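**Open day at Farkitberg, robot cell – my notes (long)**

**talpur_h**
October 11, 2026

Hello all. Some of you asked me to write when I am back from the open day at Farkitberg, so I try to do it in good order. My name is Humaira Talpur, I work in packing and kitting at Jadoon, and I went there because our management is thinking of a two-armed robot for the molded parts.

We were a group of 18 visitors. First there was a talk with slides, which I will skip. Then we went to the room where they work with the robot they call Amby. It has two arms and hands with fingers, and the task for the day was handling black molded shells between a shelf and a tote. These shells are difficult for us also. They are curved and hollow, the rim is thin, and a suction cup has no good place to sit.

I was allowed to take one picture from their monitor, which shows what the robot sees from its head. 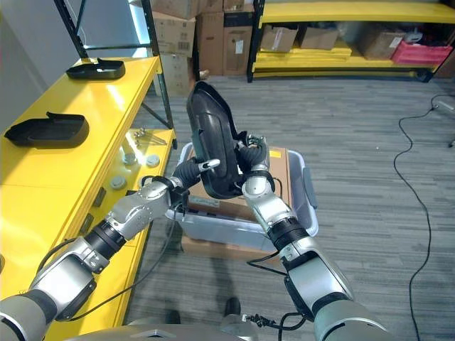 *View from the head of Amby, one shell held with both hands over the tote.*

What I liked is that they used a normal yellow shelf and normal cardboard boxes, the same kind of things we have. The engineer told us that one shell takes 48 seconds on a good run. I asked about the bad runs and she said that they stop it and start again from the shelf. During our visit they stopped it two times.

If you have questions, please ask. I wrote many things in my notebook and not everything is here.

---

**binlocation_zero**
Thanks for writing it up. 48 seconds though? I can do that with one hand while talking to the forklift driver. What's the plan, run it overnight?

---

**talpur_h**
Yes, this was their answer also, that it is for the hours when no person is on shift. I did not see it run at night, so I can only repeat it. I timed one of our own people before I went and she needs much less. But she also has pain in the wrist from this job, and I think this should be part of the calculation.

---

**mrs_torque**
Two hands on one light plastic shell looks like overkill to me. A single arm with a decent parallel gripper would grab the flange and be done. Half the joints, half the things that break. We looked at the Fitilau arm last year and it did similar housings with one gripper all day.

---

**kettlebridge**
@mrs_torque depends how stiff the part is. If the wall is thin and you pinch it at one side only, it swings and bends, and then you don't know which way it points when you put it down. Look at the photo, it's held from the left and the right with the tip up. You get a known orientation that way.

---

**mrs_torque**
Or you build a nest for it on the bench and let the nest give you the orientation. Cheaper than a second arm. I stand by it.

---

**talpur_h**
I think you both have a point. I asked the engineer exactly this – why not one arm. She said that for this shell alone she would maybe also take one arm and a fixture, but they want to change the part often and not build a new fixture every time. At Jadoon we have up to 70 different molded parts in a season, so for us the argument is quite strong. For a plant with one housing the whole year I would agree with mrs_torque.

---

**binlocation_zero**
And what about the small stuff? I see brackets and bolts on the lower shelf there. Does it do those too?

---

**talpur_h**
I did not see it pick up any of them. One visitor asked and the answer was "later", without a date. I would not plan with it.

---

**kettlebridge**
Did they say anything about the cables along the arms? Ours always wear out at the wrist first, on every robot we ever had.

---

**talpur_h**
I wanted to ask this and then the next group was already at the door. I have the e-mail address of the engineer and I will write to her. She also promised the list of spare parts, so I will put both answers in this thread when I have them.

---

**mrs_torque**
Please do. And ask what a replacement finger costs.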